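Slide 4 - Can it do chores yet?

Short answer: some. At the Tratthorpe shop floor we logged 211 attempts at picking small hardware up off the floor. Flat parts were the hard case. Boxes and cloths were easier and I will skip them. 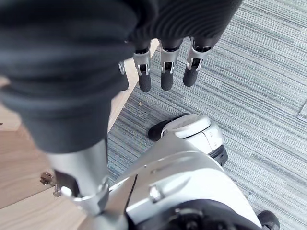 Notes by the Udembridge handling group, July 2023

Point out the metal fingers and the black rubber pads. Then the bracket and the small screw or pin on the wood. A pad that grips a mug well has trouble getting under a thin edge.

Carpet is a separate problem - crumbs need a vacuum, so leave them out of the claim.

Bondcombe wants 1000 attempts before any trial in homes. We have 13 weeks. Pause for questions, then slide 5.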